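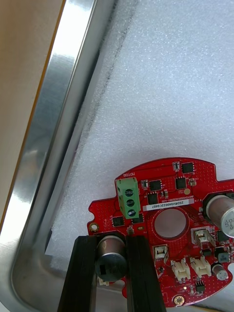

Circuit board on foam in a steel tray. The green block takes the motor wires.

Sorting small electrical parts on a workshop table

If you mend things at home you end up with loose boards, solenoids and odd lengths of wire, and they do badly in a biscuit tin. Trays sort most of it out. Ours came from Jedow, but any shallow tray with a raised rim will do.

Line the metal ones

A bare steel tray is slippery and it conducts. Cut a piece of white foam or thick paper to fit the bottom and press it into the corners. Boards go on the liner, parts side up. Don't stack them. Pick a board up by its edges, never by a tall capacitor, as the legs bend and the joint underneath cracks. If the board has come out of something that was plugged in, leave it alone until you are sure the capacitors have discharged.

Keep wired parts in plastic

Solenoids have thin leads and small plugs that catch on everything. Lay them flat in a yellow tray with room between them, and let the lead sit in a loose loop. Don't wind it tightly round the body. Black wire shows up well on yellow, and so does a white plug.

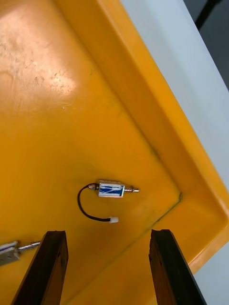

Wash the trays before you fill them

Plastic trays pick up grease and metal dust. Warm water, a drop of washing-up liquid and a soft cloth are enough. Scouring pads leave scratches that hold dirt. Go along any moulded ridge with an old toothbrush, and stand the tray on its side until it is fully dry. For sticky label marks I use a little cooking oil, then wash again.

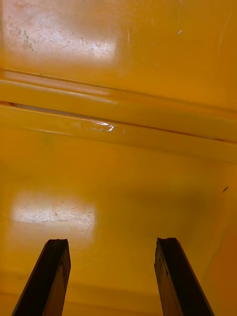 By Daranee Boonyarit
Workshop tips, updated 7/21/23

Setting out the table

Put the tray you reach into most in the middle and the plastic bins on either side. With the steel tray at the centre and 2 bins to the left and 2 to the right, everything is within reach and you can leave a bin empty for whatever you take off next. A white table top is worth having for this sort of work, as a dropped screw is easier to find on it.

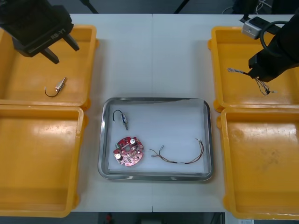

Leave a strip clear along the front for your tools and notes. My own bench is 900 mm high, which suits me standing. If you sit, go lower.

At the end of a job, put a slip of paper in with each part saying what it came off. Use pencil, as some inks fade.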